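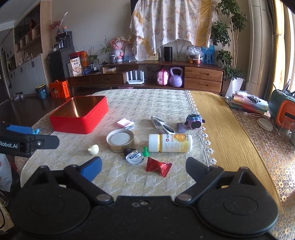

Abb. 1: Kleinteile auf gesteppter Tischdecke, darunter eine rote Blechdose und eine weiße Sonnenbrille.

Jumix: Wortliste für Haushalts- und Alltagsgegenstände

Stand: 2023-12-06
Pflege: Samina Bukhari

Inhalt
Jumix enthält bis zu 4.000 deutsche Bezeichnungen für Gegenstände des täglichen Gebrauchs mit Genus, Pluralform und regionalen Varianten. Grundlage sind Kleinanzeigen und Fundbuchlisten aus Estau. Eigennamen und Telefonnummern wurden vor der Übernahme entfernt.

Dateien
woerter.tsv: Hauptliste, ein Eintrag je Zeile
varianten.tsv: 800 regionale Nebenformen, über die ID verknüpft
quellen.txt: Kürzel der Quellen

Format
UTF-8, Tabulator als Trenner, keine Anführungszeichen. Die Hauptliste hat vier Spalten: ID, Lemma, Genus, Plural. Fehlt der Plural, steht ein Bindestrich. Bei schwankendem Genus (der/das Radiergummi) werden beide Werte mit Schrägstrich angegeben.

Bekannte Mängel
Komposita mit Fugen-s sind uneinheitlich lemmatisiert. Österreichische Formen sind unterrepräsentiert. Zwei Quellen lagen nur als OCR vor; Verwechslungen von ß und B kommen dort noch vor.

Änderungen
Im August wurden Dubletten aus dem Bestand Bidano zusammengeführt. Die alten IDs bleiben gültig und verweisen auf den neuen Eintrag.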